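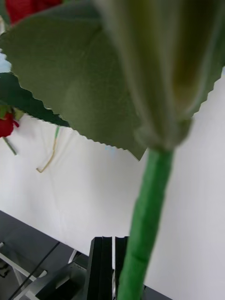
Lily and serrated leaf from the wrist camera, fingers at bottom.

May 21, 2026. Bench notes, equipment round

Ming-te wants the August order settled this week so I'm writing down where I stand before the meeting and not after it.

Fundell's quote has come back. They want us to take 20 pairs of their soft fingers plus the Plattner wrist mounts as a package. The rep says soft fingers are "standard for floral". Maybe. I asked for grip data on taped stems and got a brochure. Tape ridges on the lily stem are the whole question for me: a soft pad might settle into them or might creep along them, and I don't want to spend the finger budget to find out which.

Second item, close-focus cameras from Gremport, 8 units. I'm more open to this one. With a bud right up at the wrist it goes to mush, and the petals are what we'd want to check for creasing. But the leaf teeth come out crisp on what we have, so part of this may be standoff distance. Try backing off first. Costs nothing.

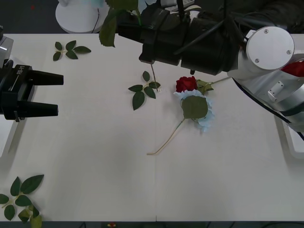 Photo: Ming-te Lam, bench camera

Two arms, one table. The proposal has a third arm in it to "feed parts", and I can't find the argument for it anywhere in the text. Leaf sprigs lie on the white top wherever they land, one of them way over in the corner, and the plan assumes an arm will sort that out. A $96 parts tray from Brastel might do the same job. Ming-te says trays hide the hard part of the problem. Fair, but then write that in the proposal and cost it.

Also missing from the budget: flowers. Wire, tape, stems, leaves, roses. Last year's sheet had consumables at roughly 20 percent of spend and this year's has a blank cell.

My vote for now:
Soft fingers: loan pair only, no package
Cameras: hold until standoff test
Third arm: no
Trays: yes, out of petty cash if we have to
Flowers: put a number in the cell

Ask Fundell whether the mounts can be bought separately. Rep dodged it on the phone.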